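Chapter 9
Clearing the Table

Wiping down and putting away are among the first jobs a child is given at home. They are also among the hardest to hand over to a machine. This chapter asks how far household robots have come with such work, and where they still fall short of a patient ten-year-old.

Clearing a table involves three separate problems. The machine must find each item, decide how to take hold of it, and know where it belongs. Factories avoid most of this by fixing the position of every part. A kitchen table offers no such help. Boxes stand or lie flat, bags change shape when touched, and thin things are hard to get a finger under. 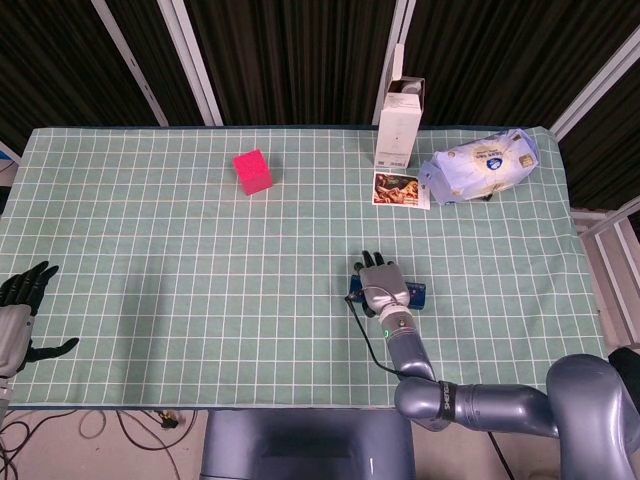 Figure 9.1. A robot hand at a dark blue object on a gridded tablecloth.

Dušan Kelmendi, whose course notes form the basis of this chapter, divides chores into those a robot can do once and those it can do every day. In the Caltemano trials, an arm was given 1,038 attempts at picking up and putting away common goods. Rigid blocks gave little trouble. Most of the failures came from soft packaging and from items that touched or overlapped.

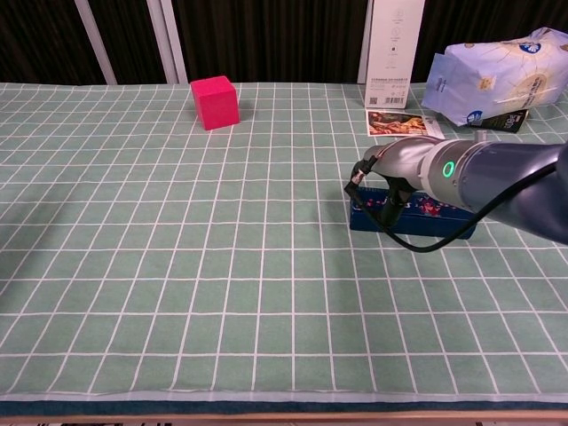

Grasp planning is the step in which the software chooses where the fingers will go. For a solid cube standing alone, almost any pair of opposite faces will do, and the surrounding space leaves room for the hand to approach. A crinkled plastic bag with a small packet partly tucked beneath it is another matter. The planner has to judge where one item ends and the next begins, and lifting the bag may drag the packet along. A flat card poses a third difficulty, as it offers no side to grip.

Section 9.1 covers how objects are found and told apart. Section 9.2 turns to grasping, and Section 9.3 to the shop floor, where Biljana Petkov's study of 16 packing stations at Veltura raises many of the same questions.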